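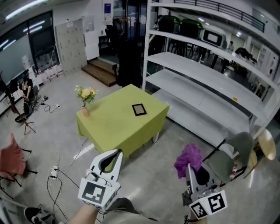
Istel, Wed 29 July

I promised myself I'd write the gripper build up in stages, a little every week like a sensible person, and then the whole of June went by and I had a notebook full of crossed-out spring lengths and not one post. So you're getting it in one go, and I'm sorry if it wanders.

For anyone who came here for the bread (hello, the bread will be back!), the project is called Hindeo. It's a pair of grippers that you hold in your hands and use to pick things up, one left and one right. Each one has its own little camera, and the idea is that a person does an ordinary chore with them, over and over, and later on a robot arm gets to learn from how the person did it. Eimear Brophy had been talking about making a set ever since she joined the workshop at Catterall, and I said I'd help with the mechanical side, which was a big thing to say for somebody whose last mechanical project was a bird feeder.

The left one came together first and I was unbearably proud of it. White body, black pad on the finger, a lovely smooth close. The right one fought us the whole way. It would shut fine on a bench and then stick halfway the moment you held it at an angle, and of course you never hold anything perfectly upright when you're working with two hands. Eimear took it apart, I took it apart, and then Bảo Khương wandered over with a mug of tea, turned it upside down, and asked why the pivot pin was longer on one side. It was longer on one side. I had put it in myself. We swapped the pin and I went for a walk.

Then there are the square markers, the black-and-white ones on the outside of the grippers. They're how the software works out where each gripper is and which way it's turned, and I had pictured sticking them on as the easy afternoon job at the end. Please learn from me: put them on flat. My first set had a bubble under one corner, and the tracking kept insisting that my hand was tipped over sideways. Eimear printed new ones on heavier paper, and I smoothed them down with the edge of a library card, very slowly, holding my breath like I was icing a wedding cake.

We've set up our test table in the big room, over the concrete, with a lime-green cloth on it that hangs down in folds on every side. I'm very fond of that cloth. On top there's a small vase of yellow and cream roses and a little black picture frame, and the purple cloth is what I've been practicing with most. Cloth is so much harder than I expected. A hard object stays the shape it was when you reached for it, and cloth just slumps. The right gripper will take a pinch of it at the very tip now, which a month ago I'd have told you was never going to happen.

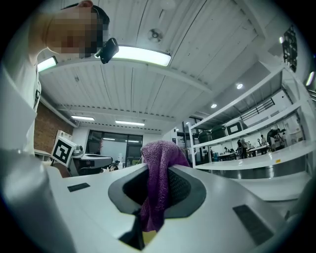
800 words

The camera views still make me laugh. Everything bends! The gripper's own body takes up the whole bottom of the picture, the purple terry cloth looks as big as a bedspread, and then you get a grand view of the ceiling and all its lights, with the shelves leaning over like they've had a long day. I spent far too long trying to get the body out of view before Dong-geon Koo talked me down. He's done this kind of thing before, and he says you want to see the gripper and whatever it's holding, because that's the part that matters, and the ceiling does no harm. There's a marker on a white cube as well, standing beyond the table work, and I'm still learning which markers matter for what. (I have asked Dong-geon twice. I'm working up to a third time.)

Cables are my other confession. The two power strips live on the floor with black and white cords running everywhere between them, and on my list, in capital letters, it says TIDY CABLES, and it has said that for weeks. Darragh Rafferty has offered me a bag of ties and a stern look. I'll get to it before the next long session, I really will.

What surprised me most is how tired your hands get. The springs I ordered from Ranico were the stiff ones, on the theory that a firm grip was a good grip, and after five minutes of lifting and laying down a cloth my thumbs were complaining out loud. We went down a size, and then down again, and the softer springs are a great improvement, although the left one now opens a hair slower than the right and I can feel it every single time. Eimear can't feel it. We've agreed to disagree until I can measure it.

Next on the bench is a better handle. Mine is fine for my hands and hopeless for Bảo's, whose fingers are a good deal longer, so I've been squashing modeling clay around the old one and getting everybody to hold it. If you're at Catterall this week and someone hands you a lump of gray clay and asks you to squeeze, that's me, and please do it before the clay dries out. I've still got to drop the spare springs back to Darragh, too.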